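Filed under: Course Materials > Robotics Practicum > Handouts

Two-Arm Manipulation: Notes for the Backpack Unit

Welcome back, everyone, and thank you for the tidy reports on the towel unit. I read all of them with a cup of tea and enjoyed most of them very much! We now move on to bags, and I want to set down in one place the things I tend to say out loud at the bench and then forget to write on the board.

A backpack is a harder object than it looks. A box keeps its shape when you push on it, so if your left gripper is a little late, the right one hardly notices. A bag sags and folds and slides, and whatever one arm does to it, the other arm feels. Those of you who took the September section will remember how long we spent on single-arm grasps, and I'm afraid a good deal of that comfort goes away now.

The job for this unit is packing. Small items lying on the floor of the cell go into the bag, and the bag gets closed. You will drive both arms yourselves for the practice runs, and only later will we talk about training anything on what you recorded. Please don't skip ahead to the training part – I know it's the part you signed up for, but a model can only learn from the driving you give it.

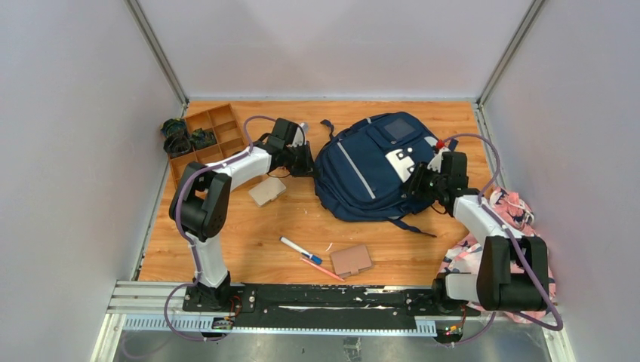

Think about which arm is the holder and which is the worker before you touch the controls. Most people start with one hand steadying the bag and the other going after the zipper, and that's a perfectly good way to begin. Where it gets interesting is when the roles need to swap halfway through, say when the zipper has gone as far as one arm can comfortably pull it. Plan the swap. Say it aloud to your partner if that helps (it helps me, and I've been at this a while).

Flat things deserve a word too. Pens and markers are easy to pinch across the barrel and miserable to pinch along it. Thin cardboard is worse, and you may find it kinder to slide a piece until it tips up against something than to scrape at it over and over. Cloth goes in last in my own runs, though Dean Whitlock, who teaches the other section, puts it in first and will happily argue the point with you.

Watch your cables. Before each run, move both arms slowly through their reach and see that nothing snags or pulls tight. If a loop catches, stop and call me over.

The Culter and Holtden teams share the morning slot, and Sowerby and Kutgate have the afternoon. Between all four teams we have 1634 saved runs so far, and I would like us to reach 2000 before we start training. Save the failed runs as well, with a short note on what went wrong. "Dropped marker, left arm" is plenty.

For next time, bring one page on how your team divides the work between the arms, with a sketch of where each gripper starts. Pencil is fine.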